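August, workshop notebook, teen film program

Set up 8:40, first kids in just after nine. Eleven on the list, all showed. Split them into three crews the way we said, except Crew 3 wanted to swap their sound person so I let them. Should have held firm, they argued about it till morning tea.

Stop-motion unit first. Kivi software loaded fine on the old laptops but onion skin is off by default after the update, has to be switched on per project. Write that on the whiteboard next time. 12 fps on twos is still the right call for this age — last year's lot tried 24 and got bored before the character crossed the table.

Exposure flicker again. Same cause as always, somebody left white balance on auto. Locked everything manual, reshot the opening fifty frames of Crew 1. They were good sports about it. Blinds down on the street side by ten or the sun wrecks it. 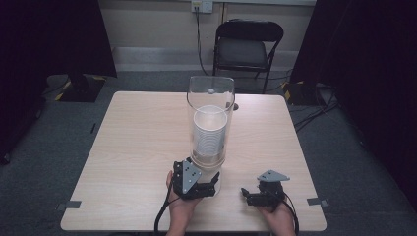
Tripods: the Trarness ones are fine, the older pair creep downwards under a full camera. Tightening the collar helps for maybe half an hour. Sandbags on the spreader, mark the height with gaffer, check it every break. Crew 2 lost a whole walk cycle to this and didnt notice until playback. Not their fault, I gave them the bad one.

Bent Norðdahl came in for the foley hour. Very good with them. Started with cornflour in a sock for snow, then celery, then let them loose on the prop box. Told them to record everything at three distances and choose afterwards. Key point, which I want in the handout: watch the shot with the sound off and write down every noise you expect before you touch the recorder. Most crews wrote four or five and came back wanting twenty.

He'd like a proper dead room next time. We hung moving blankets off the Grasico stands in the back corner and it was OK, still some hum from the fridge in the kitchenette. Unplug fridge. PLUG IT BACK IN. 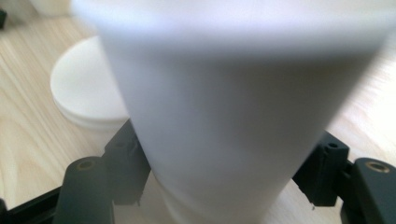
White paper cup, close up.

Editing after lunch. Naming of files is a mess. I said crew_scene_take and got "final", "final2" and "realfinal". One card came back with clip 2661 missing from the run, turned out it had been dragged to a desktop folder, found it at 2:15 with much relief all round. New rule from now on, nobody formats a card until I've seen the copy open on the second drive.

Crew 1 rough cut is long but has a lovely middle. The pause before the door opens — they found that themselves. Didn't say anything, just asked them to play it again. Title cards too quick to read, asked them to read each one aloud twice and set the length from that.

Crew 2 cutting on every line of dialogue. Showed them a J-cut, then an L-cut. Two of them got it straight away, rest will get it when they hear it on their own footage.
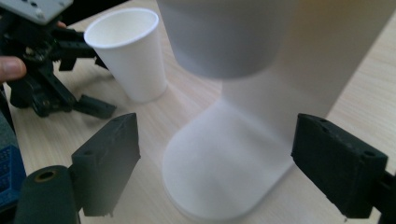 Crew 3 still no ending. Three versions on paper, none shot. Suggested they shoot the cheapest one first thing and see whether they still want the others. They want rain. No rain.

Release forms: two still missing, chase tonight. Can't put anything up on the big screen at the showing without them. Music too, Crew 2 have a chart song under the chase, told them it has to go. Pointed them at the Allier library and they grumbled and then found something better in ten minutes.

To bring: spare SD cards, the good headphones (left cup on the blue pair is dead), more gaffer, XLR the long one, batteries AA.
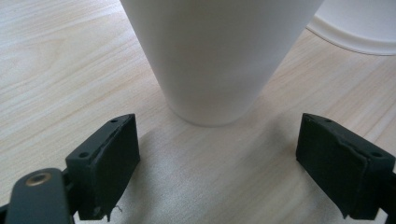 BACK ROOM, AUGUST, 4:50 PM

Pack down done, batteries on charge. Both old tripods tagged red so they dont go out again. Watched all three assemblies through on the projector, colour is too warm but it's the projector, leave the files alone.

Audio on Crew 3 peaks badly in the kitchen scene. Try the safety track before asking them to redo it. If thats clipped as well, Bent says he can do the lines wild with them in the blanket corner, needs a quarter hour.

Screening order: 2, 1, 3. Unless 3 finds an ending that isn't rain.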